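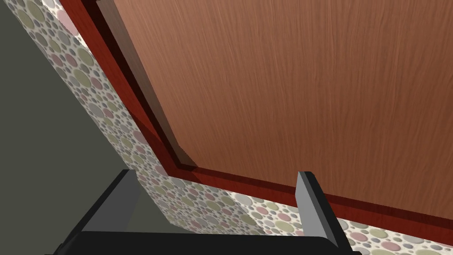 Brazo ayudante para casa: trucos antes de pagar la cuota

Senis vende el brazo Trullham por 1384 euros y aparte cobra 32 al mes por el programa Enonance, sin el cual el aparato no abre ni un cajón. En la web prometen que "se encarga de la cocina". Yo le dejaría encargarse de bastante menos. Van unos consejos para quien ya lo tenga en casa o esté a punto de picar.

Puertas y paneles de madera

Si la puerta es lisa y sin tirador, no le pidas que la abra. La pinza tiene dos dedos y necesita algo que agarrar. Ponle un tirador de barra, de los baratos, y prueba primero con el armario que menos te importe. En los marcos barnizados pega cinta de pintor en el canto durante los primeros días: un roce en el barniz se ve siempre, y la garantía de Senis no cubre los muebles.

Ojo también con el papel pintado que quede pegado al armario. Deja una zona prohibida en el programa, aunque el menú sea un suplicio y haya que volver a marcarla después de cada actualización.

La mesa

Despéjala antes de empezar. Ya sé que para eso se compra un robot, pero con trastos por medio tarda el doble y pide ayuda a cada paso.

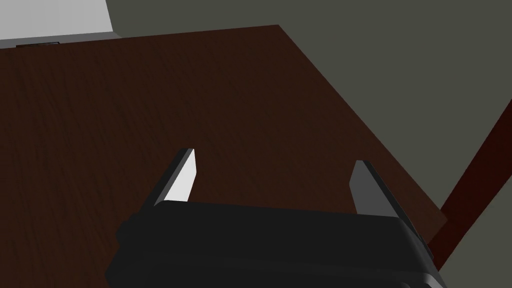

Sobre madera oscura conviene bajar la velocidad al nivel 2 y encender una lámpara más. Los objetos finos y negros son los que peor lleva, así que los cubiertos de mango oscuro los recojo yo. Nada de cera recién dada el día que vaya a trabajar.

Para limpiar los dedos basta un paño de microfibra apenas húmedo. El kit de limpieza Ong que ofrecen al pasar por caja no trae nada que no tengas debajo del fregadero.

¿Merece la pena?

Para quien no pueda agacharse o levantar peso, quizá, y solo si le dejan probarlo en su cocina. A los demás les diría que esperen. La batería de repuesto figura en el catálogo de enero a 564 euros, y eso no lo cuentan en la demostración.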